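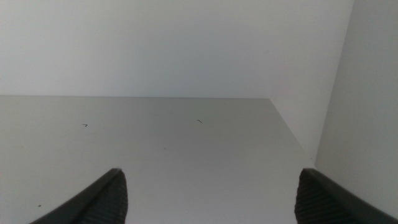

Iltulham Violet Flame Meditation Candle, 400 g

I've been making candles for people who pray, meditate or just want ten quiet minutes, and this is the one I get asked for most. It's a deep violet pillar, poured slowly and left to cure for weeks before I'll let it out of the house. I call it Iltulham, a word that came to me in meditation years ago and wouldn't go away!

I work with the violet flame every morning myself. For me it's the flame of mercy and letting go, and I like to have something real to look at while I say my decrees (my mind wanders to the shopping otherwise). You don't have to believe what I believe to enjoy it, of course. Plenty of my customers simply like the colour.

The scent is light: lavender, a bit of frankincense and the smallest drop of clary sage. I tried a stronger one in December and it gave me a headache, so I went back to the old recipe. If you'd like no scent at all, write "plain" in the order notes and I'll send you one of those.

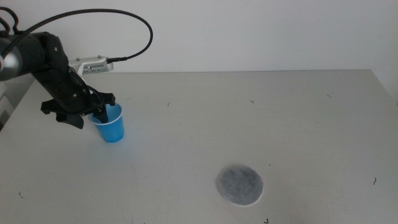
Blue cup on a white tabletop.

Details

Weight: 400 g
Colour: violet all the way through
Wick: cotton
Product code: 469
Comes with: a printed card with a short invocation to the violet flame

How I use mine

I light it, take three slow breaths and ask for whatever's weighing on me to be lifted. Then I read the card aloud, as many times as feels right. Let the top melt nearly to the edge the first time you burn it or you'll get a tunnel down the middle, and trim the wick before you light it again. Please don't leave it burning when you go out of the room, however holy the moment feels.

Goes well with

The Gemari amethyst dish, which catches any drips, and the Dronow altar cloth in cream or lilac. I keep my own candle on the cream one and it washes beautifully (cool wash, no softener).

Stock and posting

The new batch went on sale on Jan 30, 2026. I post twice a week, well wrapped, and if yours turns up cracked, send me a quick photo and I'll pop another in the post.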